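What I Brought Home from the Kevudano Open Day (Kitchen Tips, Mostly)

My neighbor Abilio Villalobos had two passes to the open day at Kevudano, and since his wife would sooner clean the gutters than look at machinery, I got the second one. I went for the free coffee and came home with a page of notes, nearly all of them about containers, which will surprise no one who has read this column before.

The room I liked best was the one where a pair of robot arms were being put through kitchen chores. Bereket Mekonnen, who was running that table, let us stand as long as we liked and answered every question I had, even the one about whether it could do my windows. (It can't.) He told us they had run the same container job 221 times since November and still found things to fix. I have been packing lunches for 30 years and I still lose lids, so I felt we understood each other.

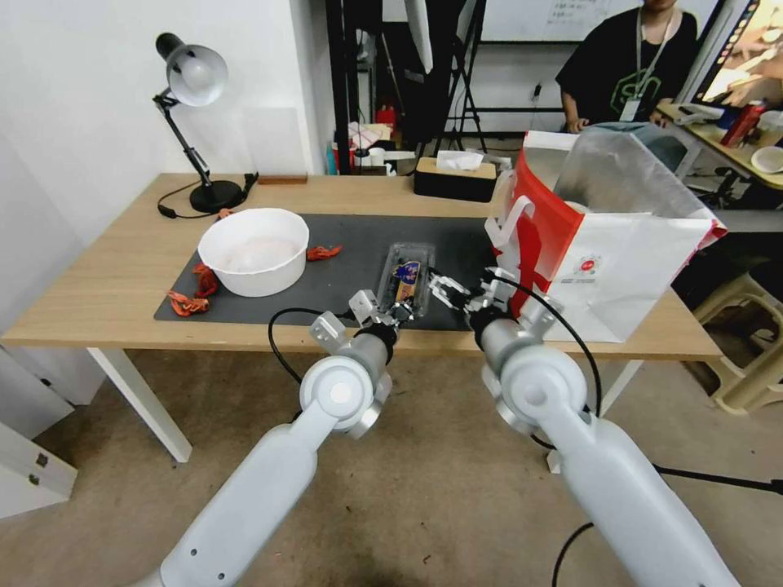 Plastic containers are the thing I get the most letters about, and most of the trouble comes from opening and closing them with one hand while the other hand is busy with a spoon or a phone. Put the spoon down! Set the container flat on the table, take hold of one edge and keep hold of it, and only then bring your other hand to the far side. The two arms were going at it just like that, the left gripper clamped on the near edge of a clear ridged container and the right one coming in from the side with its fingers spread. My mother taught me the same thing with a margarine tub. If the lid is a tight one, work from a corner and go around slowly, and you won't end up with soup on your sleeve.

Put something under your work. I use a square of rubbery shelf liner, cut a bit bigger than my cutting board, and it has saved me from more skating bowls than I can tell you. A damp dish towel folded flat will do in a pinch. They had a dark gray mat over most of their table, and I came straight home and cut myself a larger piece – the old one was a stingy little thing anyway.

Get a lamp down low. Overhead light puts your own shadow right where the knife is going. I moved the bendy lamp from my sewing corner to the end of the counter and pointed the shade down at the board, and I can see what I'm chopping again. Keep the cord toward the wall and well away from the sink.

Old labels on clear containers: fill the container with hot tap water, leave it for 5 minutes, and the glue will be soft enough to start peeling from one corner. Whatever stays behind comes off with a little cooking oil on a paper towel. Wash with dish soap afterward or everything you store in there will taste of salad.

Abilio's tip, which he gave me in the car and wants credit for, is to write the date on masking tape and stick it on the side of the container, where you can still read it when the boxes are stacked. He buys his tape at Gesham. Any kind that tears by hand will do. Mark the lid and its bottom with the same number too, if you have as many mismatched ones as I do.

Next time I'll get to the letters about burned saucepans, including the very long one from Moya.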